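Lurkville Community Board > Local Matters > Crime and Safety
Thread: Cable theft from the Kallach branch line, again

signalbox_229
Posted 23 July 2025
The Kallach branch was shut again overnight between Grabowska Junction and the river bridge. Signalling cable was cut at two points and pulled out of the troughing. The notice at the station says the missing length is 100 metres. Trains are terminating at Wosedar with a replacement bus beyond.
By my reckoning this is the third theft on the same section this year. Does anyone know whether the lineside cameras promised after the last one were ever fitted?

dmu_tom
They were not. The posts went in and that was the end of it. I walk the dog along the footpath by the junction most mornings and there is nothing on top of them.

Hedgerow
Cameras are beside the point. The buyers are the problem. Copper is bulky and dirty and has to go somewhere. If scrap yards checked paperwork properly there would be no market for it.

perway_retired
Yards already have to record the seller's identity and can't pay in cash. The difficulty is that stolen cable is stripped and burnt before it gets there, and bare copper carries no marks. By that stage it looks the same as an electrician's offcuts.
The usual answer is forensic marking fluid on the sheath and a coded grease on the conductors. The grease survives handling fairly well but does not survive a fire. Burying the route is better. A concrete trough lid can be lifted by one person with a bar. A buried duct with locked chambers takes time and noise.

Hedgerow
And costs what?

perway_retired
Depends on the ground. The junction is on an old ash embankment, so more than you would like. Aluminium-cored cable is the cheaper option when a length has to be replaced anyway. Lower scrap value, larger cross-section for the same resistance, and the terminations need care.

signalbox_229
Would aluminium fit the existing troughing?

perway_retired
For power feeders, probably, if the redundant cable is cleared out first. For the signalling tails I would not bother. The cores are small and there is little weight in them.

MrsPettifer
Were arrests not made after the last one? I am sure the Courier said so.

dmu_tom
Two men stopped in a van on the Wosedar road. Released under investigation. The paper printed the value of the cable as 2,000 pounds, which I assume is scrap value, as it would not cover one night of a repair gang.

Hedgerow
So they were let go. There is your answer.

dmu_tom
Released under investigation is not let go. They can still be charged. Possession of cable isn't enough without something tying it to the site.

Hedgerow
It comes to the same thing if they are back out that evening.

czeslaw_w
Czesław Walczak here, I sit on the line users' group. Some corrections.
The cameras were deferred because there is no power supply at the junction end. Solar units were priced and the operator wants a winter trial before committing. I have asked for the dates in writing and have had no reply.
The cable was alarmed. A continuity monitor sends an alert when a circuit opens, and it did so last night. The response has to come from Kallach by road, and the access gate is at the far end of the section.
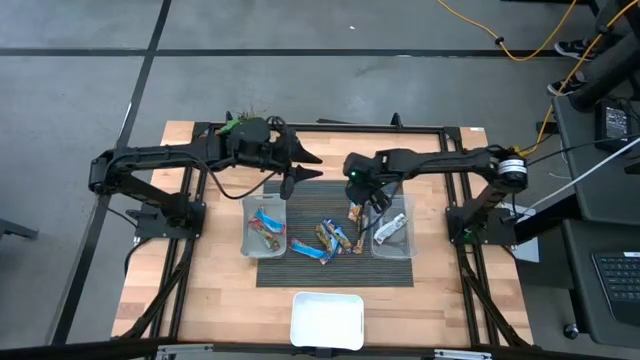
The group's position is that a second access gate on the Grabowska side would do more than cameras. It would bring a response van within 1,000 metres of any point on the section. At present the last part is done on foot over ballast, in the dark.

perway_retired
Agreed on the gate, with one reservation. A gate lets vans in as well as response teams. It needs a decent lock and a hinge that can't be lifted off. The one at the bridge was taken off its pins years ago and left in the nettles.

Hedgerow
I still say start with the yards.

czeslaw_w
Both can be done. Licensing is the council's business and the gate is the railway's, so neither holds up the other. I will raise the hinges.

MrsPettifer
Is the replacement bus stopping at the surgery?

signalbox_229
Station forecourt and the church only, going by the notice. Return tickets are valid on the ordinary service bus until the line reopens, but keep hold of the outward half.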